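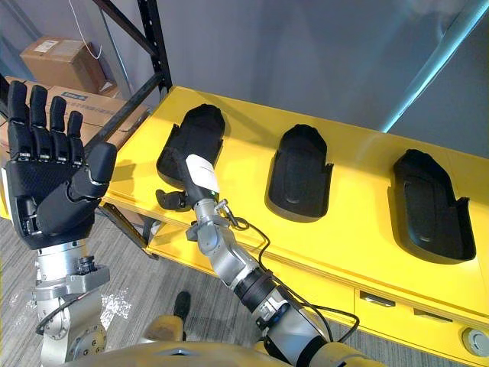 Black trays on a yellow table, with a robotic hand at left.

Flidley has let vacation homes in Ivedham for several seasons, and its lettings manager met with us in February to discuss changes to the booking terms.

"Guests asked us for shorter stays outside the summer months," the manager said. "From this spring the minimum at Bramwell House will be 2 nights."

The security deposit remains at $697 and is returned within 30 days of departure. Asked whether that period could be reduced, the manager replied that the cleaning contractor must file its report first.
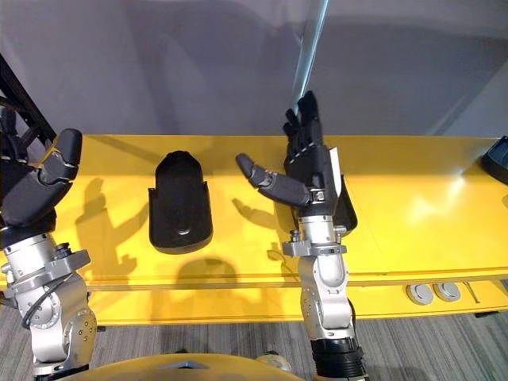
Two robot arms at the long yellow table.

Reservations will move to the Prollar booking system in the same month. Owners will see their calendars directly, and guests will receive arrival details by email.

"We do not expect rates to change," the manager said. "Pets are still accepted at the lakeside cottages only, and owners have asked us to keep it that way."

Check-in remains at 4 p.m. at all properties.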